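Home Stories Essays Kitchen Letters Archive Subscribe

The Good Basin

February
By the Dranar Review fiction desk

My grandmother believed that you could tell everything you needed to know about a household from its bathroom sink, and she said so often enough, and in enough other people's houses, that my mother stopped bringing her along to visit anybody. She didn't mean it unkindly. She had grown up on Tsegaye Street in a building with one washroom to a floor, two families to a washroom, and a rust-stained basin no bigger than a soup plate, and I think for the rest of her life she was simply interested in sinks the way other people are interested in gardens or hats.

So when she went into the hospital that winter and it was decided (by my aunts, over the phone, in a conversation I was not part of) that somebody ought to stay at her house and keep the pipes from freezing, and that the somebody should be me, I knew right away which room I'd be worrying about. I could let the newspapers pile up. I could sleep under the wrong blanket and eat crackers over the good rug. But I was going to have to look after that basin.

It was a new one, you see, or new to us. She had bought it with the money from my grandfather's truck, after forty years of saying the old one would do. It came from Dultent, the plumbing place out past the rail yard, and it cost 173 dollars marked down, and she told the price to everyone who came through the door, including the man who delivered it, who presumably knew. 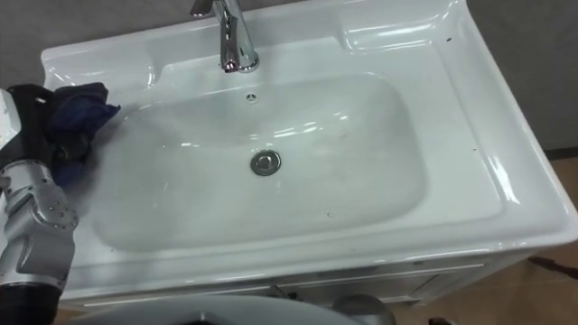

6 min read

She had wanted white and she had wanted plenty of room on top, and she got both. I remember standing beside her the first morning it was in, the two of us squeezed onto the bath mat, while she ran her palm along the rounded edge and lifted the lever on the faucet with one finger, up and down, up and down, just for the pleasure of how easily it went. The old one had two handles that you had to lean on. "Like butter," she said. Then she took a washcloth out of her robe pocket and wiped off her own fingerprints.

There were rules, of course. No toothpaste left to harden. No hair dye, ever, and she looked at my aunt when she said it. The scouring powder that had served the old basin for all those years was banished to the garage, and in its place came a bottle of Vavard, a pale green liquid that smelled like pears and went on with a soft cloth, around the bowl first and then over the stopper and last of all the faucet, which had to be dried until you could see yourself in it. She did this every night before bed. It was as close to prayers as I ever saw her come.

I am not a tidy person, and I want to say so plainly, in case you're picturing me rising to the occasion. The first night I brushed my teeth in the kitchen so I wouldn't have to deal with it. The second night it was very cold, and the bathroom was the only warm room in the house, so I went in and sat on the edge of the tub with my coat on, and after a while I noticed a few little specks down in the bowl, and then I couldn't stop noticing them. They weren't much. You'd have had to be my grandmother to care. I got up and found the pear stuff under the sink, behind a stack of folded washcloths and a tin of buttons I hadn't seen since I was small, and I did the bowl, and the stopper, and the flat part on the right where she kept her glasses at night, and then the faucet, and I dried it, and I dried it again.

I called the hospital afterward, at ten past nine, which was too late to call, and the nurse put her on anyway.

"Is it cold there?" she said.

I said it was, but the pipes were fine.

"And my sink?"

I told her I'd just finished it. She wanted to know which cloth, and I said a blue one from the stack, and she was quiet long enough that I thought she might have drifted off. I could hear somebody's television going and a cart being pushed down a hallway.

"Those are for the face," she said.

I told her I was sorry and that I'd wash it.

"Oh, leave it," she said. "Is it shiny?"

I carried the phone back down the hall, as far as the cord would let me, and leaned around the door and looked, so that I wouldn't be making it up. And I told her yes, Grandma, it's very shiny, and she asked me to describe it, and I stood there in my coat and started with the faucet.

More stories

The Year We Kept Bees in the Attic
Forty-Seven Jars
A Ladder for the Pear Tree
What My Aunt Took from the Hotel
The Long Way to the Rail Yard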